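自动化 > 服务机器人 > 测试与应用

双臂机器人学摆餐具：碗碟能放，勺筷仍慢

系统集成商Arum本周公布了一份双臂摆盘测试的阶段性结果。测试任务对应餐饮后厨的备餐环节：从料盒中取出碗、碟、勺、筷，放到托盘上，凑成一人份。单次任务时限为80秒，超时或餐具跌落均记为失败。测试在Reinholz的实验间进行，控制软件由Kallutness提供。

Arum选择这一任务的理由是物件种类少，但抓取条件差异大。圆盘和方碟成叠存放，边缘间距小；陶瓷勺散放在盒内，朝向不一；筷子成捆，直径小，彼此平行紧贴。人工备餐时这几类物件的耗时差别不大，机器人则相差明显。 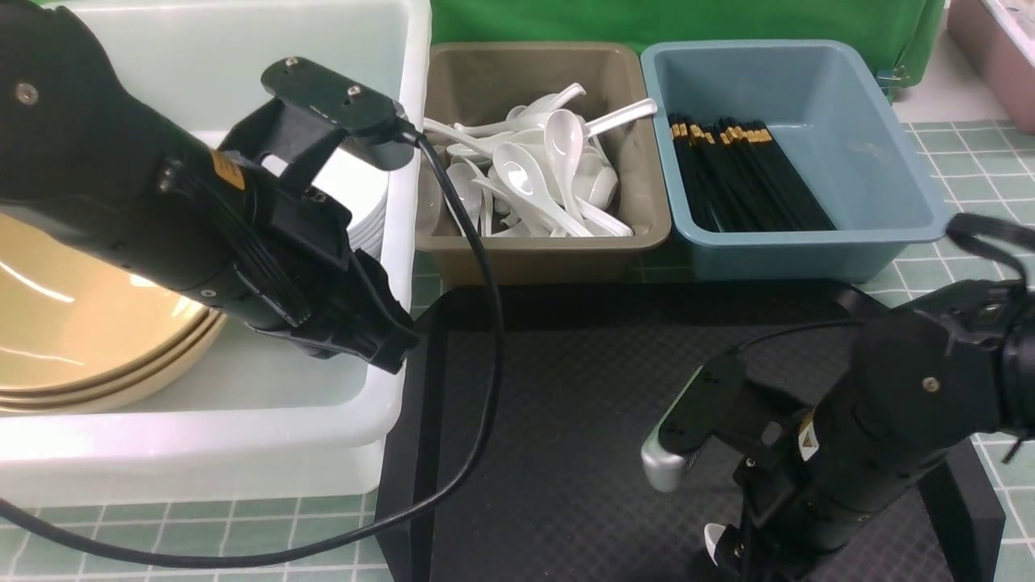
图源：Arum测试组

报告共统计287次有效任务。失败主要集中在两处。其一是从叠放的碟中分离单只，指端插入过深时会带起第二只，控制程序目前只能放回重取。其二是取勺，散堆中的勺柄互相交叠，视觉系统给出的抓取点常被相邻勺子挡住，需要先拨动再夹取，增加一个动作周期。

碗的表现较好。碗口宽，壁面有弧度，单指内、单指外的夹持方式对定位误差不敏感。 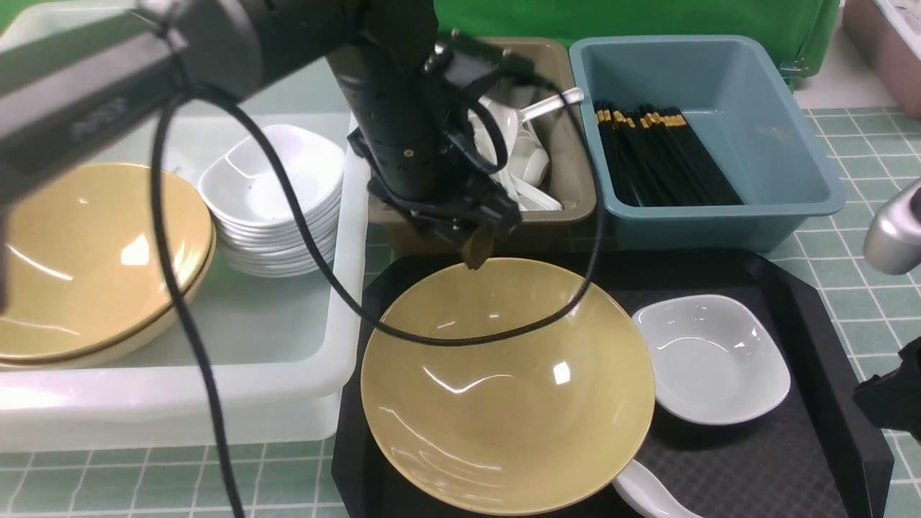 不过釉面反光会干扰深度估计，强光下碗沿的点云出现缺口，程序须依靠二维轮廓补足。Kallutness在7月的版本中加入了这项补偿，代价是每次识别延长，低端计算单元上尤其明显。

双臂分工也是报告讨论的重点。目前的方案按托盘中线划分工作区，左臂负责碗碟，右臂负责勺筷，两臂进入同一区域时由调度程序让其中一侧等待。等待时间占总时长的30%，高于设计预期。Arum表示，下一版将把固定分区改为按轨迹动态避让，但未给出发布时间。

腕部相机用于末段对位。头部视角容易被手臂自身遮挡，指端接近物件后，定位主要依靠腕部画面。由于距离近、运动快，画面模糊和进光不足较常见，程序会丢弃清晰度过低的帧，连续丢帧则暂停下降。

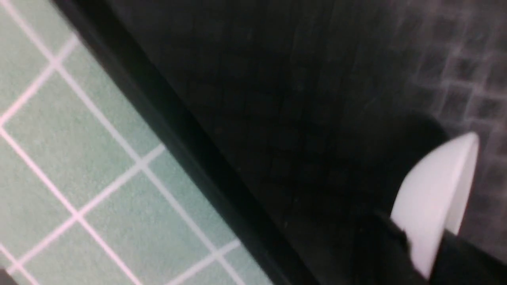

腕部视角：夹爪手指与一件白色弧面物体，左侧为浅绿色方格台面。

在成本方面，报告没有给出整机价格，只列出节拍对比。熟练工人完成一份托盘用时20秒，机器人即使不出错也达不到这一水平。Arum的观点是，比较对象应为夜间或低峰时段的无人备餐，对单份速度的要求可以放宽。这一判断尚未经过门店验证，连锁餐饮企业Lunia计划开展试点，规模和选址未公布。

测试还有几项限制。料盒位置在任务开始前经过标定，台面和背景均为固定颜色，餐具款式不更换。油污、水渍、破损餐具以及人员走动等情况未纳入本轮。报告也未涉及餐具回收和清洗，这两项在后厨工时中所占比重更高。 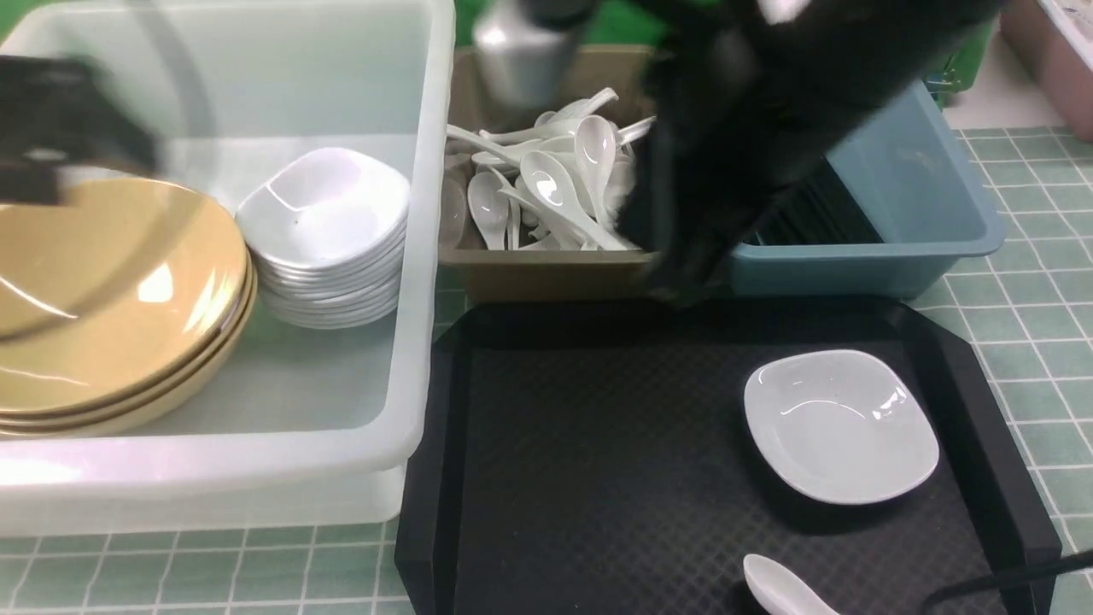

托盘上的白色方碟与汤勺，后方为勺盒和浅蓝色料盒。

就家用场景而言，距离更远。家庭餐具款式混杂，收纳位置经常变动，目前依赖标定的流程难以直接移植。Arum在报告附录中将家庭摆桌列为后续研究项，未设指标。完整测试记录将提供给合作方，对外版本只包含汇总数据。

读者评论

灶台边的人：筷子那部分怎么没写成功率？成捆的要分出一双，我觉得比勺子难。

mk_servo：等待占30%太高了，固定分区本来就是权宜之计。两条臂抢一个托盘，调度写得再好也有限。

老周记面馆：我们店里碗碟都是湿的，摞在一起会吸住，人手都得掰一下。等它能做这个再来谈。

临时工丙：20秒一份是不赶的时候，中午没人给你这么久。

联系编辑部 | 投稿须知 | 版权所有，未经许可不得转载 | 返回顶部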